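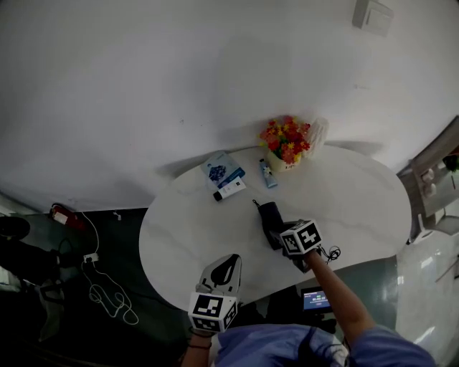
*Attachment 1: marble-look table, wall side. Switch or outlet plate up at top right.*

**Ticket 727: Wi-Fi drops in back room, Drumulholm unit**

Status: resolved, monitoring
Category: network, wireless
Equipment: Cudier router (hallway cupboard), Zurkomari mesh node (back room), Aebischer cordless phone base (kitchen)

**Reported problem**

Wireless in the back room drops out several times an evening. Laptop and tablet both stay connected to the network name but nothing loads. Comes back by itself after a few minutes. Front rooms are fine. The tenant has already restarted the router and the node more than once, with no change.

**Initial checks**

- Router firmware: one version behind. Updated, rebooted, no change to the fault.
- Line speed at the router by cable: steady, no dropouts over a 40 minute test.
- Node status light: solid green when working, amber during a dropout.
- Router log: node leaves and rejoins at each dropout. The modem side stays up the whole time.

So the internet service is not at fault. The link between router and node is failing.

**Step 1: channel**

Router was set to automatic channel on 2.4 GHz and kept hopping between 1 and 11. Fixed it on 6. Dropouts became shorter but still happened, mostly after 7 pm.

**Step 2: node position**

Node was on the floor behind the bookcase in the back room. Moved it to the top shelf. Signal reading in the app went from "fair" to "good". One dropout that evening, two the next.

**Step 3: backhaul band**

The Zurkomari app had the backhaul on "prefer 2.4 GHz". Changed to 5 GHz only. Node would not rejoin at all. Had to factory reset it (hold the pin for 20 seconds until the light flashes white) and add it again from scratch. After that it joined on 5 GHz but the signal was poor through the brick wall, so I put it back to automatic.

**Step 4: phone base**

Asked the tenant to note what else was in use when it dropped. Two of the three entries said "on the phone". The Aebischer base sits in the kitchen, directly between router and node, and this older model runs on 2.4 GHz.

Test: phone unplugged at the wall for two evenings. No dropouts. Plugged back in, made a ten minute call, and the node went amber in the fourth minute. Repeated with the same result.

**Fix**

1. Moved the phone base to the front bedroom, well off the line between the two units.
2. Ran a flat network cable along the skirting from the router to the node, so it no longer relies on wireless to reach the router.
3. Left 2.4 GHz fixed on channel 6.
4. Renamed the 5 GHz network so the tenant can pick it by hand for the laptop.

Speed in the back room is now a steady 200 Mbps on the laptop, 5 GHz, door closed. Tablet is slower but usable.

**Still open**

- Cable clips near the hallway door are adhesive only. They want replacing with nail-in clips if the owner agrees to holes in the skirting.
- Node firmware update failed once with error "timeout, try later". Went through on the second attempt. Keep an eye on it.
- Tenant asked whether a newer phone would avoid the problem. A DECT model on 1.8 GHz should. Not urgent while the base stays where it is.

**Update, February**

No dropouts reported. Router log shows the node connected continuously apart from one power cut, and it rejoined without help. Leaving the ticket on monitoring until the clips are done.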